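How do you store makeup brushes on a small table without them going everywhere?

Asked in Home & Tidying, 9 November 2023

Hello all! I've just moved into a one-room flat in Wurthorpe and my dressing table is also my desk and, on weekends, my dining table. I love it to bits (light wood, big window behind it) but the makeup brushes are driving me mad. They lived in an old mug until the mug got knocked over and everything rolled under the radiator. I've got two I use every single day and a whole heap I use now and then. Would you keep them all together? And is clear acrylic any good or does it look grubby after a week? I don't mind spending a bit but I can't drill into the walls.

3 answers

Answer from pinkteapot (marked helpful, 38 votes)

Oh, I love this sort of question! I had the same trouble in my last place and what sorted it was splitting them up. The everyday ones get their own little stand out on the table, and all the rest go in a zip pouch in a drawer. You'll be amazed how much calmer the table feels with only a couple of brushes on it.

Go for clear acrylic, definitely. It hardly takes up any room to look at, if that makes sense, and you can see straight away when there's powder collecting in the bottom. Mine is from Grustora in Wiltthorpe, the shop by the bus station, and they had loads of shapes in when I went in January. Take your longest brush along with you and try it in the stand before you pay, as some of them are so light that a tall brush tips the whole thing over.
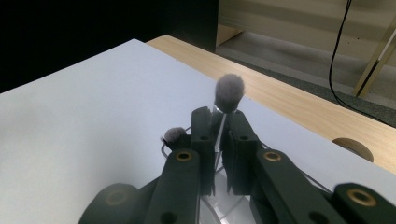 The other thing I do is keep a sheet of plain white paper underneath. Loose powder and bits of eyeshadow land on that, and when it gets messy you fold it up, bin it and put down a fresh one. So much nicer than scrubbing at the wood! It's handy for your desk days too, you just slide the lot to one side on its paper.

For cleaning, lukewarm water with a drop of washing-up liquid and a soft cloth. Don't use kitchen roll on acrylic, it leaves tiny scratches and they do show up once the light is on it. And no window spray or nail varnish remover anywhere near it. I went cloudy on my first one that way and it never came back. Wash the brushes separately and lay them flat overnight, bristles just over the edge of the table. If you stand them up while they're damp the water runs down into the glue.

Have fun with it, a tidy dressing table is a lovely thing to wake up to!

Answer from mossy_bank (4 votes)

a jam jar with rice in it. works fine. 30 seconds to make

Answer from Lampwick (11 votes)

Agree with the first answer about acrylic, though I'd add a dot of museum putty under the stand if the table wobbles when you type. You can get it off again with a bit of a twist. I had a Kaufmann wooden brush block before and it was beautiful but the holes were too narrow for anything fat like a powder brush, so do measure the handles. Not sure about the rice, I tried it and was picking grains out of my foundation brush for days.

Asker's comment: Thank you!! Off to Wiltthorpe on Saturday with my longest brush in my bag.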